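3.2 Open baskets as household containers

Containers in the Cirkuvside survey were sorted by how much of their contents could be told from outside. Lidded boxes came first and open woven baskets last. Households kept baskets for things in daily use, such as mail, towels and children's socks, and seldom wrote labels for them. Of the 129 homes visited, all but 2 had at least one basket in a shared room.

Weave matters more than size in this group. A dense wall hides small items, while gaps in the floor let crumbs and grit fall through to the shelf or table. Tsikata noted the same problem in his earlier study of pantry storage in Cladirmont. Figure 4 gives the type we coded as "rectangular, dark, open top."

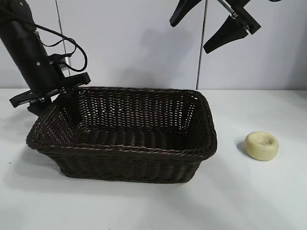
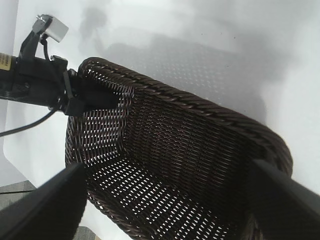

Figure 4. Dark brown woven basket, open at the top.

Coding followed the Sowah scheme with one change. Where a basket held more than one kind of item, we recorded the kind that took up the most room and listed the others in a notes field. This gave 2492 entries across the full survey, of which 169 had no main kind and were coded as mixed. Mixed baskets were most common near front doors. Residents often called them by place ("the hall basket") and could name only part of what was inside. We return to these entries in Section 4, where they are compared with drawers.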